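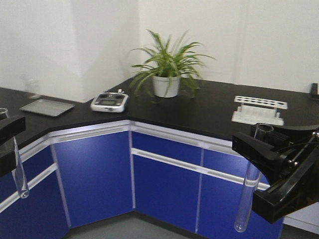
Attachment 1: fixed camera, both grippers holding a tube, rack empty

Ticket: Tekin bench, tube insertion success lower than reported in method notes
Project: Fullasetti
Component: policy evaluation / wrist calibration
Status: Resolved
Opened: 12/08/2026

Problem

We are trying to reproduce the two-arm insertion result from the Sterlow method notes. The task is to place two glass test tubes into the white rack on the right arm of the bench, one tube per gripper. The policy was trained on 700 teleoperated demonstrations, same as in the notes. The right arm inserts without trouble. The left arm reaches the rack, touches the rim of a hole and stops there until the episode times out. It does this on most episodes.

Expected: both tubes seated before timeout.
Observed: right tube seated, left tube resting on the rim.

Setup

Policy checkpoint is the final one from the Zultport training run. No fine-tuning on this bench. Cameras are the fixed one plus one on each wrist. Tubes are clear glass and are used empty. The bench has the usual distractors on it (plant, tray, beaker, handheld unit), and the method randomizes these between episodes, so they were left in.

Log

Entry 1
Reran the evaluation with the same seed and start poses. Same failure on the left. Force reading on the left wrist rises on contact and stays flat after that. The policy does not back off and try again, which the notes say it should.

Entry 2
Cleared the distractors and reran. No change. Put them back.

Entry 3
Suspected the glass. The tubes are hard to pick out against the white wall and the fixed camera gets streaks of light along them. Swapped in frosted tubes for one batch. The right arm did the same as before, the left arm still missed. Going back to clear glass so the numbers can be compared.

Entry 4
Swapped the roles so the left arm goes first and the right arm waits. Left still misses. This rules out the right gripper blocking the left wrist camera during the approach.

Entry 5
Overlaid the commanded tube tip position on the wrist camera video. On the left the tip is off by about 7 mm at the bottom of the tube. At the fingers the error is too small to matter. So the grasp point is right and the angle is wrong, and the length of the tube makes it worse at the tip.

Entry 6
Checked the calibration files. The left wrist was loading a file from before the finger pads were changed. The right wrist was loading the current one. The loader falls back to the older file if the name does not match and only writes a line to the debug log when it does. The left file had been saved with an underscore where the loader wants a hyphen.

Entry 7
Renamed the file, restarted both controllers, confirmed in the debug log that the current file is loaded on each side. Reran the full evaluation. The left arm now seats the tube, and when it does touch the rim it backs off and retries as described in the notes. Success rate is in line with the Sterlow result.

Cause

Stale calibration on the left wrist. The policy and the training data were fine. The retry behavior did not show up earlier because it triggers on a sideways force, and with the tube tilted the contact force was almost all vertical.

Changes made

Loader now stops with an error if the named calibration file is missing.
Tip overlay added to the checks run before each evaluation.
Results from the 2 evaluation batches run with the old file are marked invalid in the Fullasetti results sheet. Please do not use them in the comparison table.

Still open

The frosted tube batch was run with the bad calibration, so it says nothing about whether clear glass costs us any accuracy. Moved to a separate ticket, low priority.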